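Cudbridge shared shop, bin picking build, the long version
4 Nov 2020

1/ OK so a few of you asked what I've been doing at the shop every evening since October and why I never answer my phone. I'm teaching a KUKA arm to pull blocks out of a bin. Thread! 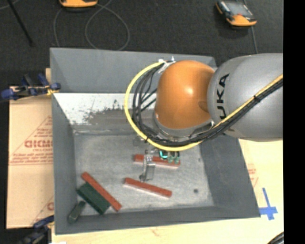

2/ The blocks

Red ones are long and skinny, green ones are chunkier. I cut them all from scrap and painted them on my mom's porch, sorry mom. The skinny ones are the whole reason this is hard. A fat block forgives you. A skinny block lying at a weird angle does not forgive you at all.

3/ And when a green one and a red one lie flush against each other, same angle, long sides touching? I hate that so much. The gripper wants space on both sides to get its fingers down and there just isn't any. I set them up like that on purpose now because it's the case I keep losing to.

4/ The bin has sloped walls, which I picked because I figured stuff would slide to the middle. Some of it does! The rest of it leans on the slope with one end up in the air and my pose estimate goes to pieces. Doğukan Soylu told me to buy the straight-sided bin. I did not buy the straight-sided bin.

5/ Clamps on the bin, yes. First week I had it just sitting on the table and every time the gripper brushed a wall the whole thing scooted over a hair, and then every pick after that was off by the same hair. I spent two nights debugging code. It was the bin. Two nights!!

6/ Cable routing, since Aslı Tuncer is going to bring it up if I don't. The cables loop around the outside of the joint and get tied down on the gray part of the arm. Loop has to be big enough that the wrist can turn without yanking on anything and small enough that it doesn't drag in the bin. I'm on version 7 of the loop. I've cut off so many zip ties.

7/ I also had to put a software limit on how far the wrist rotates, so there are picks it could reach that it won't try. It'll go the long way around to get the same grip. Looks kind of dramatic when it does it. Fine by me.

8/ Blue tape on the table is my home mark. I jog the arm over there at the start of every session and eyeball it before I let anything run on its own. Berkay Sezer says a real fixture with a dowel pin would be better and he's right and he has offered to make me one and I keep forgetting to send him the measurements. Berkay if you're reading this, tonight, I swear.

9/ Somebody asked about the paper with the red printing. It saves the table. I use the back of it for notes too, so half my calibration numbers live on a sheet that's also got glue on it. Please don't do this.

10/ Numbers for the numbers people: I let it run 2000 pick attempts in October, split over a bunch of evenings. I want 3000 more before I touch the gripper again. Every time I change the fingers I have to throw out most of what I learned about the old ones, so I'm making myself wait.

11/ The misses are mostly one kind. It comes down on the end of a block instead of the middle, gets a grip, lifts, and the block swings around and pops out. The log says "grasp OK" because the fingers did close on something. I have to check for weight after the lift. That's this week's job.

12/ Other kind of miss: it goes for the block underneath. Why?? The one on top is RIGHT THERE. Canan Değirmenci thinks my height sorting is using the center of the block when it should be using the highest point, so a tilted one gets ranked too low. I looked at the code for a while and I think she's got it.

13/ Reply to a couple of DMs: no, I'm not running it at full speed. It moves slower than I do. The shop rule at Cudbridge is that you stand where you can reach the stop, and you don't put your hand in the bin to fix a block while the program is live, even when it's a really annoying block. I pause it, fix the block, step back, go again.

14/ Firdevs Yalçınkaya wants to bring her two kids by to see it, and they've asked if it can stack. It cannot stack! It can barely un-pile! But now I'm thinking about stacking, so thanks for that.

15/ To-do, mostly so I can find it later: weight check after lift, highest-point sorting, measurements to Berkay, repaint the red blocks where they're chipped, try the matte paint this time so I get less glare off the sides.

16/ Code's a mess but I'll put it up once the sorting fix is in. If you've done bin picking with long thin parts and you have a trick for the two-blocks-touching thing, please tell me. Nudging them apart with a closed gripper is my next idea and I've got a feeling it's going to end with a block on the floor.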